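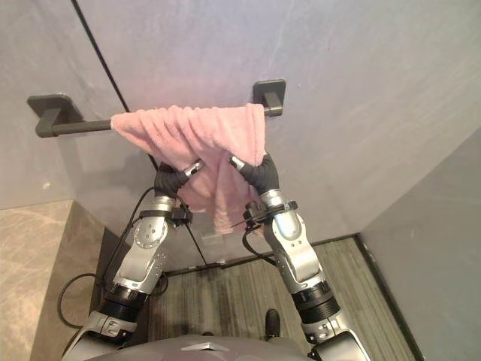 About Lengate

Lengate helps hotels, care homes and laundries to plan the purchase of robots. We do not build robots and we take no commission from those who do. Our customers pay us a fixed fee, and for this fee they receive a plan which they can put in front of their board.

How we work

First we visit you and write down the tasks. Handling towels at a rail is one of the jobs we are asked for most often, and it is also one where budgets go wrong. Soft cloth is difficult for grippers, so we ask that every supplier shows the task with your own towels before you sign anything.

Then we prepare the budget over 36 months. It includes the arms and the hands, but also spare fingers, cables, insurance, staff training and the hours when the machine stands still. Many quotations leave out the last two – please ask for them.

A first plan costs 2,000 pounds and is ready in 21 working days. If you decide to buy nothing, you keep the plan and owe us nothing more.

Who we are

Tarık Başaran started the company after many years in hotel purchasing. Ayten Değirmenci prepares the budgets and reads the service contracts. Jessie Tosh makes the site visits and measures the rooms, the doors and the lifts.

Talk to us

Please write to Jessie with the number of rooms you have and your budget year. For budgets which close in December, we prefer to hear from you before the summer ends.

Page last updated July 2, 2023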